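Revista > Reportajes > Automatización

Portada Reportajes Talleres Compras Suscripción Contacto

Lo que cuesta un puesto de recogida de datos

Antes de pedir presupuesto para dos brazos, en Fothergill decidieron gastar en pinzas de mano. La empresa, con sede en Rirkthorpe, prepara pedidos pequeños de alimentación y limpieza, y lleva desde diciembre pensando en automatizar una parte de la reposición de baldas. Los brazos llegarán, si llegan, en el segundo ejercicio. De momento el dinero se ha ido en mesas, cables, discos duros y horas de personal.

Lacey Whiteley, responsable de operaciones, defendió ese orden ante la dirección. Su argumento cabía en una hoja: las demostraciones grabadas con pinzas de mano sirven para entrenar el modelo y también para saber qué productos dan problemas. Con esa lista se puede elegir el brazo, la carrera de la pinza y el alcance. Comprar primero y averiguarlo después ya lo habían hecho con una etiquetadora, y la etiquetadora sigue en el almacén.

Las partidas

El presupuesto se dividió en equipo, mobiliario y tiempo. El equipo fue la partida más fácil de cerrar, con dos ofertas comparables. La de Lodbridge incluía un juego de dedos de repuesto y salía más cara; la de Brastitow dejaba los repuestos fuera y prometía entrega en 20 días. Ganó Lodbridge. Whiteley pidió que el desgaste de los dedos figurase por escrito en la oferta y solo uno de los dos proveedores lo hizo.

El mobiliario costó poco. En una primera estimación se habían reservado 1584 euros para mesas y estanterías a medida y se gastó bastante menos, a base de piezas de catálogo. Beryl Wainwright, que lleva las compras, recomienda no encargar nada a medida hasta haber trabajado varias semanas con el puesto. Las alturas cambian, y una balda soldada no se mueve.

El tiempo fue lo que peor se calculó. El plan preveía casi 1000 grabaciones en el primer mes con una sola persona por turno. No se contó la preparación de cada serie, ni la revisión de los archivos, ni las pausas que necesita quien sostiene una pinza en cada mano. Wainwright propone ahora presupuestar las horas de revisión aparte, con su propia línea, y no como un porcentaje de la grabación.

El trabajo en la mesa

La tarea de referencia es colocar envases en una estantería metálica negra de dos niveles, puesta encima de la mesa. Se trabaja con las dos manos. El surtido de pruebas tiene 46 artículos y mezcla a propósito el vidrio con el plástico, y los envases opacos con los transparentes, que son los que más discusiones han provocado al revisar los vídeos. También hay que contar con los cables: cada pinza lleva el suyo, y conviene prever longitud de sobra y enchufes cerca.
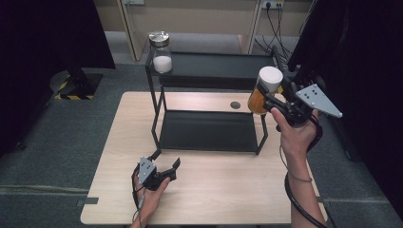 Qué preguntar antes de firmar

Whiteley y Wainwright comparten su lista con otras empresas de la zona. Estas son las preguntas que más les han servido:

- Precio de los dedos de recambio y plazo de entrega.
- Si el cable se cambia en el taller o hay que enviar la pinza al fabricante.
- En qué formato se guardan las grabaciones y quién puede usarlas.
- Si los mismos dedos se montan después en el brazo, y con qué adaptador.
- Coste del soporte técnico a partir del segundo año.

La última pregunta retrasó la firma varias semanas. La respuesta llegó en forma de tarifa plana y Fothergill la aceptó con una revisión anual. La decisión sobre los brazos está pendiente del próximo presupuesto.

Comentarios

pinar_taller: Nosotros calculamos las horas de revisión igual de mal. ¿Han probado a que revise la misma persona que graba?

Joaquín R.: Falta hablar del seguro. A nosotros nos pidieron una ampliación de póliza al instalar el brazo.

mcarmen: Muy de acuerdo con lo de las estanterías a medida. Tenemos dos sin estrenar.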